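Wergate tightens rules on wall shelves in rental kitchens

August 8, 2018

Landlords in Wergate will have to fix kitchen wall shelves to framing or to a rated backing board under an amendment to the city housing code approved this week. The rule covers open shelves and closed wall cabinets mounted over a counter, a range or a sink in any rental unit. It takes effect in October for new leases. Units already under lease must comply at the first change of tenant.

The amendment replaces a single sentence in the old code, which required that shelving be "securely attached" and left the method to the installer. Inspectors had no load figure to work from and generally passed a shelf if it did not move when pushed by hand.

The housing department inspected 217 rental kitchens over the past year, most of them in buildings put up before the current drywall standard. It recorded 56 with at least one shelf or cabinet held only by plastic anchors in drywall. The report lists pulled fasteners, crushed board behind the mounting rail and gaps at the top edge of the cabinet. In several units the gap had been filled with caulk and painted, and the movement was found only when the contents were taken down.

The new text sets a minimum static load of 183 pounds for a shelf or cabinet up to three feet wide. Wider units must meet a higher figure from a table attached to the amendment. The load is to be spread evenly over the shelf and left in place for one hour. Movement at the top fastener may not exceed one-eighth of an inch at the end of that time, measured from a pencil mark on the wall.

Fasteners must pass at least one and one-half inches into solid wood. Where the studs do not line up with the mounting holes, the installer may use a continuous rail or a backing board screwed to no fewer than two studs. Toggle bolts are allowed for spice racks and other shelves less than six inches deep. Adhesive mounting is not allowed over a counter at any depth.

Masonry walls are treated separately. Sleeve anchors are accepted in solid brick and poured concrete. Hollow block requires either a through bolt or a chemical anchor with a mesh sleeve, and the installer must keep the package label for the inspector.

Helteck, which makes mounting rails for the cabinet trade, and the property management firm Molefe both submitted written comments on the draft. Helteck asked that the load be stated per fastener. The department kept the per-shelf figure on the grounds that an inspector cannot see every fastener once a cabinet is loaded. Molefe asked for a longer phase-in for occupied units, and the change-of-tenant provision was added in response.

Weight on top of wall units drew less discussion. The code will treat the top surface of a closed cabinet as a shelf if there are eight or more inches of clear space above it. Appliances mounted below a shelf and hung from it count toward its load. Appliances standing on the counter do not.

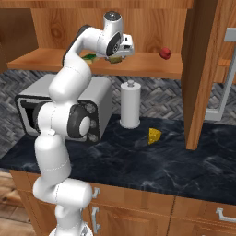 The one-hour test is too short for particleboard, according to a written comment from Prarkness, which asked for a full day under load. Board of that kind can hold for an hour and then creep, the comment said, and a shelf that passes in the morning may be out of tolerance by the next day. The department answered that a 24-hour test would require two visits to each unit. It agreed to review the test period after the first year of inspections.

Owners may test their own shelves and file the result on a one-page form. The form asks for the wall type, the fastener length, the test load and the movement measured. Ten percent of filed forms will be checked on site.

A shelf that fails must be emptied the same day and repaired or removed within 14 days. There is no fine for a first failure if the work is done on time. The load table and the form are available at the housing counter in city hall.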